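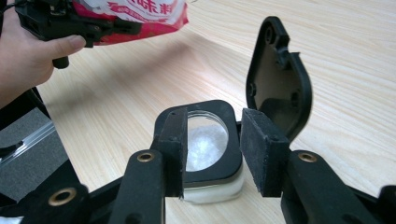 개봉한 모서리를 아래로 기울인 봉지. 빨간 글자가 인쇄되어 있다.

눅눅해진 과자를 다시 바삭하게 만드는 방법

장마철이 아니어도 봉지를 한 번 열어 둔 과자는 하루 이틀이면 눅눅해진다. 과자가 공기 중의 수분을 빨아들여서 생기는 일이라, 그 수분을 다시 날려 주면 대부분 원래 식감에 가깝게 돌아온다. 감자칩, 옥수수칩, 뻥튀기, 김스낵, 크래커를 기준으로 오븐, 에어프라이어, 전자레인지, 프라이팬 순서로 정리한다. 초콜릿이 입혀진 과자와 크림이 들어간 과자는 맨 끝에 따로 적었다.

시작하기 전에 확인할 것

먼저 냄새를 맡아 본다. 기름에 튀긴 과자에서 오래된 식용유나 크레용 같은 냄새가 나면 수분 문제가 아니라 기름이 산패한 것이다. 데운다고 나아지지 않으므로 버린다. 곰팡이가 보이거나 봉지 안쪽에 물방울이 맺힌 것도 마찬가지다. 소비기한이 남아 있어도 개봉한 뒤에는 날짜만 믿지 않는 편이 좋다.

냄새가 괜찮으면 부스러기를 체로 걸러 낸다. 부스러기는 큰 조각보다 먼저 타고, 탄 냄새가 나머지에 밴다. 걸러 낸 것은 수프나 샐러드에 뿌려 먹으면 된다.

오븐

양이 많을 때 가장 고르게 된다. 오븐을 120도로 예열하고, 팬에 유산지를 깐 다음 과자를 겹치지 않게 편다. 감자칩은 5분, 크래커는 8분에서 시작한다. 중간에 한 번 팬의 앞뒤를 돌린다. 우리 집 켈러(Keler) 오븐은 안쪽이 유난히 뜨거워서 돌리지 않으면 뒷줄만 갈색이 된다.

꺼낸 직후에는 여전히 물렁하게 느껴질 수 있다. 과자는 식으면서 단단해지니까 여기서 시간을 더 주면 안 된다. 식힘망에 옮겨 10분을 두고 한 조각 먹어 본 뒤에 판단한다. 그래도 부족하면 2분만 더 돌린다.

양념이 묻은 과자는 온도를 100도로 낮춘다. 설탕이 섞인 양념은 쉽게 타고, 치즈 가루는 색이 변하기 전부터 쓴맛이 난다.

에어프라이어

시간이 제일 적게 든다. 단점은 바람이다. 김스낵이나 얇은 칩은 안에서 날아올라 열선에 붙는다. 과자 위에 석쇠를 뒤집어 얹어 누르거나, 없으면 두꺼운 과자에만 쓴다. 120도에서 3분이면 웬만한 옥수수칩은 충분하다. 예열은 생략해도 된다.

바구니에 종이 호일을 깔 때는 바닥을 전부 덮지 말고 가장자리를 남긴다. 바람길이 막히면 아래쪽은 그대로 눅눅하다.

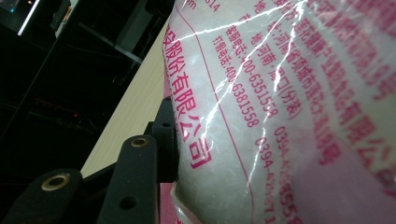 전자레인지

한두 줌만 급하게 먹을 때 쓴다. 접시에 키친타월을 깔고 과자를 한 겹으로 놓는다. 20초 돌리고 꺼내서 만져 보고, 필요하면 10초씩 추가한다. 처음부터 1분을 맞추면 감자칩은 가운데가 까맣게 탄다. 겉은 멀쩡한데 안쪽만 타는 경우도 있어서 냄새로 알아차려야 한다.

돌린 다음에는 키친타월에서 바로 옮긴다. 타월이 머금은 수분이 다시 과자로 간다. 평평한 접시보다 구멍 뚫린 채반이 낫다.

뻥튀기는 전자레인지에 잘 맞지 않는다. 안에 기름이 거의 없어서 고르게 데워지지 않고, 식으면 질겨진다. 뻥튀기는 오븐 100도에서 5분이 가장 결과가 좋았다.

프라이팬

오븐도 에어프라이어도 없을 때의 방법이다. 마른 팬을 약한 불에 올리고 과자를 넣은 뒤 주걱으로 계속 뒤집는다. 기름은 두르지 않는다. 강냉이나 땅콩처럼 굴러가는 모양이면 쉽고, 납작한 칩은 부서지기 쉽다. 3분쯤 지나 주걱에 닿는 소리가 가벼워지면 불을 끈다. 팬에 남은 열로도 타니까 곧바로 쟁반에 쏟는다.

양념을 다시 입히는 경우

데우고 나면 겉에 묻은 양념이 떨어져 맛이 심심해지기도 한다. 이때는 과자가 아직 따뜻할 때 양념을 한다. 과자 37g에 파프리카 가루와 고운 소금을 섞은 것 한 꼬집이면 된다. 소금은 절구에 한 번 더 빻아서 쓴다. 굵은 소금은 붙지 않고 바닥에 가라앉는다.

큰 봉지 하나를 통째로 할 때는 녹인 버터 2작은술을 먼저 분무하듯 뿌리고 양념 가루를 넣어 흔든다. 버터를 쓰면 보관이 어려워지므로 그날 안에 먹는다. 물엿이나 꿀은 쓰지 않는다. 애써 날린 수분을 다시 넣는 셈이 된다.
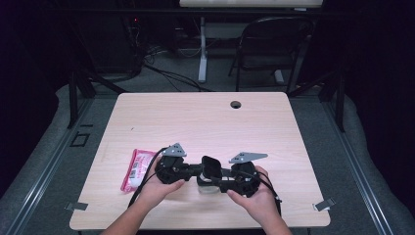 레오폴도 멜렌데스 님은 댓글에서 버터 대신 식용유를 키친타월에 묻혀 볼 안쪽에 바르고 거기에 과자를 넣어 흔들면 가루가 훨씬 얇고 고르게 붙는다고 했다. 옥수수칩으로 따라 해 보니 맞는 말이었다. 감자칩은 원래 기름이 많아서 이 과정 없이도 가루가 잘 붙는다.

다시 눅눅해지지 않게 보관하기

완전히 식힌 다음에 담는다. 미지근할 때 뚜껑을 닫으면 김이 서려 처음으로 돌아간다. 용기는 고무 패킹이 있는 것이 좋다. 나는 게른스카(Gernska) 밀폐 용기를 쓰는데 유리병이어도 차이는 없었다. 김에 들어 있던 제습제를 같이 넣으면 하루 이틀 더 간다. 제습제가 터져 있으면 쓰지 않는다.

봉지째 둘 때는 공기를 빼고 입구를 두 번 접어 집게로 집는다. 고무줄은 틈이 남는다. 냉장고는 권하지 않는다. 꺼낼 때마다 차가운 과자 표면에 물기가 맺힌다. 냉동은 괜찮지만 먹을 만큼씩 나눠 얼려야 한다.

한 번 되살린 과자를 다시 데우는 것은 2회까지만 한다. 그 뒤로는 바삭해져도 기름 맛이 무겁다.

이 방법이 안 되는 과자

초콜릿이 묻은 것은 녹았다가 하얗게 굳는다. 크림 샌드는 크림을 떼어 내고 과자 부분만 데우면 되지만 손이 많이 간다. 마시멜로가 든 것, 원래 촉촉한 쿠키, 젤리도 해당하지 않는다. 쌀로 만든 한과는 조청 때문에 팬에 눌어붙으므로 바람이 드는 그늘에 반나절 펴 두는 쪽이 낫다.

2월에 오븐 시간을 한 차례 고쳤다. 예전에 크래커를 10분으로 적어 두었는데 얇은 제품은 8분에도 색이 나기 시작한다.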